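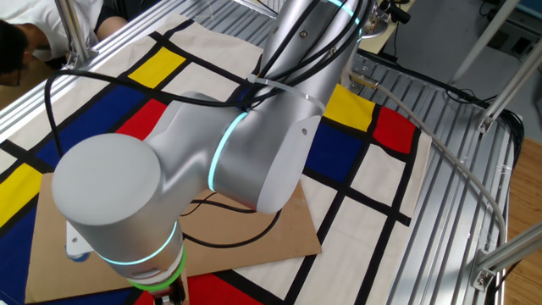
HILIMDEN PUBLISHES BENCH METHOD FOR TESTING WHETHER ARMS ARE READY FOR CHORES

3rd January

Hilimden has released Relto, a bench method for assessing whether a general-purpose robot arm can be given small household and shop-floor chores. The release covers the test procedure, the scoring sheet and the schedule for a first run of 3000 trials. No pass mark has been set for domestic use, and Hilimden does not claim that any current arm would meet one.

The method begins with a single object and a single surface change: a small wooden cube, a sheet of brown cardboard and a patterned cloth in blocks of primary colour. The cloth stands in for the tablecloths, rugs and printed packaging found in homes and stockrooms, where strong edges and colours can be mistaken for the edges of an object.
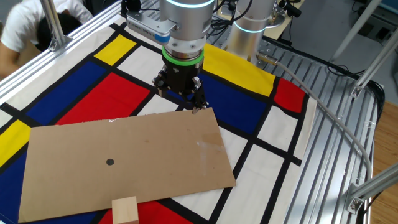 WHAT IS SCORED

Each trial is limited to 60 seconds. The arm is scored on locating the cube, closing on it, lifting it and releasing it at the target. A cube that is nudged out of position before the grasp is recorded as a fault, even where the arm recovers. Trials stopped by an operator are recorded separately and are not discarded.

"Tidying a kitchen bench is a long series of pick-ups, and an error in one is carried into the next," said Ita Lynch, technical lead for Relto. "We would like a reliable figure for one pick-up before we discuss the dishwasher."

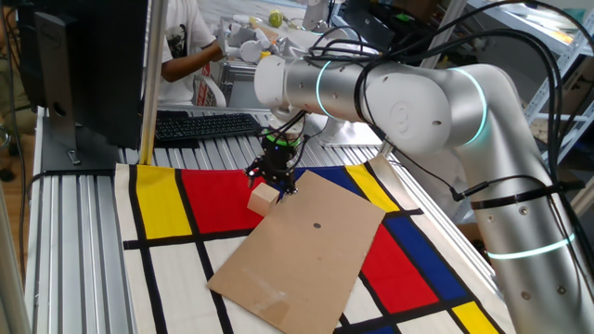
START POSITIONS

The cube may start on the cardboard or on the bare cloth. Start positions are drawn in blocks of 100, and the arm program may not be altered within a block. The cardboard is laid at an angle to the arm so that its edges cannot serve as a positioning guide.

Folding, wiping and the handling of soft goods are outside the current version. Gilmartin, which operates parts stores, will review the scoring sheet for shop-floor use. Rurivent will advise on domestic tasks.

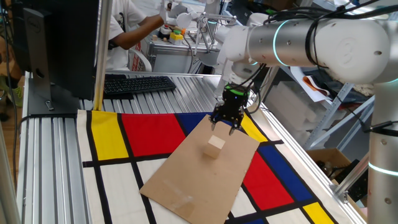 Two-finger gripper over the wooden cube during Relto bench work.

AVAILABILITY

The procedure and scoring sheet are available from Hilimden on request. A revised draft with comments from Gilmartin and Rurivent is due in February.

Media enquiries: Ita Lynch, Hilimden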